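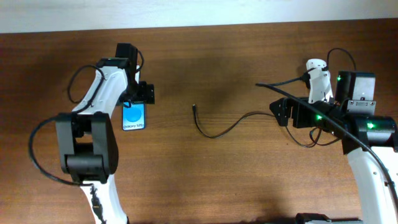 The bench at the back of the Hakstead returns center is the quietest spot in the building, and the company would like you to see it first. Visitors are walked past the loading doors, past the sorting belts, past the women who have been peeling shipping labels since six in the morning, and delivered to a wooden table where two arms are learning to plug in a phone.

Plugging in a phone takes a person a second or so and no thought at all. At Hakstead it has been a project since last August. Dresier, which runs the center and handles returned electronics for a string of retailers, wants every handset charged, checked and graded before it goes back out the door. The arms come from a small integrator called Ponero. The promise, printed on a poster by the time clock, is that people will be "freed for higher-value tasks."

I asked four people on the floor what the higher-value tasks were. One said cleaning lenses. One said she had been told there would be training. The other two laughed.

The center takes in up to 2000 devices on a heavy day, most of them phones, and all of them arrive in whatever condition their last owner left them. There's lint in the ports. There are screen protectors half off and cases that somebody glued on. A person picks up a phone like that, frowns, blows in the port, and gets on with it. The arms get a clean phone, a known cable, and a table cleared of everything the job doesn't call for. Ponero's people say the mess comes later, in the next phase. I have been writing about workplaces long enough to have heard of a lot of next phases.

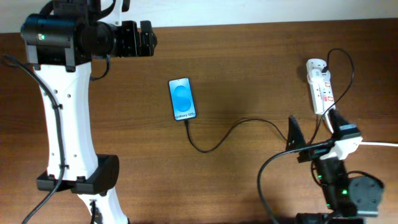 None of this makes the machinery foolish. Cables are hard. They bend and drag, and they never lie the same way twice, which is why this sort of work stayed with human hands while so much of the heavy lifting in the same building went to conveyors years ago. Watching a gripper line itself up with a connector, I caught myself holding my breath. When you're standing there, it's easy to forget to ask who pays for the patience.

Part of the answer is the charging crew. The job used to belong to them full time. Now they share it with the arms, and sharing has turned out to mean setting up. They lay out the phone. They straighten the cable. When a run goes wrong they put everything back and log what happened on a tablet, picking from a menu of causes that doesn't include the one they usually want, which is "I don't know, it just missed." Their pay hasn't changed. Their target has been lowered to 1000 devices a shift across the crew, which management describes as breathing room and the crew describes as a countdown.

"I used to go home tired in my arms," one of them told me. "Now I go home tired from waiting." She didn't hate it. She said her wrists were better than they'd been in years, and that she'd sign for that part today. She just didn't believe she'd be there to enjoy it.

Dresier says it has no plan to cut jobs at Hakstead. I believe that, in the sense that I don't think a plan has been written down. What I saw was a hiring freeze on the charging benches and a contract with Ponero that the company declined to show me. People who leave aren't replaced. You can empty a room that way without ever telling anyone to go.
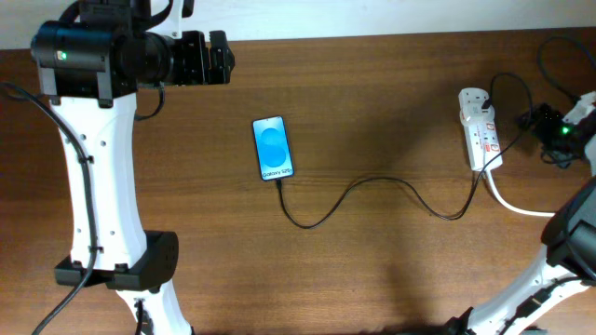

The town has some experience here. The Ham mill, whose brick shell stands across the road from the returns center, opened in 1886 and spent most of its life adding machines and losing hands, a few at a time. Old-timers in Hakstead don't talk about the day it closed. They talk about the years before, when every new piece of equipment came with a speech about easier work. Some of it really was easier.

I asked Ponero's site lead when the arms would be ready to run a shift without anyone standing by. He gave me a careful answer with a lot of ifs in it. Then I asked whether the crew would be told before the answer changed. He said that was a question for Dresier. Dresier said it was a question for the next planning cycle.

By then it was close to three in the afternoon and the shift was changing. The incoming crew hung up their coats, and two of them headed for the back bench to set up.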